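Pledstead Rules 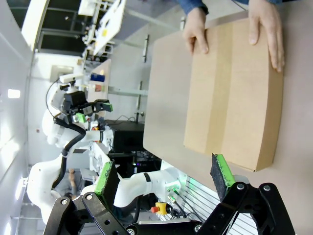
A gripper with green finger pads open near a cardboard box held by a person; a second arm and a red emergency stop button are also in view.

The Pledstead Rules are a set of good practice rules for people who work by hand next to robot arms at a shared table. They were written by Higinio Zepeda and Gwenaël Marchal, first issued in February, and revised on 1 July 2018. The rules take their name from Pledstead, where the two authors ran a packing workshop, and they remain one of the most readable documents of their kind - the whole text fits on 2 sheets of paper!

Background

Before the rules appeared, workshops in Pledstead and nearby Salinas each kept their own habits. Some stopped every arm whenever a person reached across the table, while others left it to the worker to judge. Zepeda collected 1417 short notes from operators on near misses, awkward reaches and moments of doubt, and Marchal sorted them by what the hands were doing at the time. This remarkable collection, known as the Tusier notes after the building where it was kept, still makes lively reading and is the source of nearly every rule.

Main provisions

The best-known part is the "hands first" rule. While a person is holding or placing an object, no arm within reach may begin a new movement, and a gripper that is open stays open until both hands have left the object. The person says "clear" aloud, and only then may the operator carry on.

Where two arms share a table, the rules treat them as a single machine. One stop button must halt both, and it must be within reach of the operator without leaning over either arm. Buttons are red on yellow, in line with common practice, and are tested at the start of each shift.

Other rules deal with smaller matters:

Sleeves are to be close-fitting at the wrist or fastened at the cuff.
Cables along an arm are checked for slack over every joint.
Finger pads are changed at 3000 grips, or sooner if the face is worn.
Boxes are handed over with the flaps shut, flat side down.
During set-up, arms run at 30 per cent of working speed.

Use and reception

The firm Jater took up the rules for its training benches and added a delightful set of wall cards, with one rule to a card. Operators liked the plain wording, and several teaching workshops now read the text aloud on the first morning. The main complaint has been about the spoken "clear", which is hard to hear in a noisy room; the revised text allows a raised palm instead.

The rules have no legal force. They are meant to be used alongside a proper risk assessment and the arm maker's own instructions - a point both authors repeat in the opening paragraph and again in the last.

See also

Emergency stop
Risk assessment
Shared workspace
Tusier notes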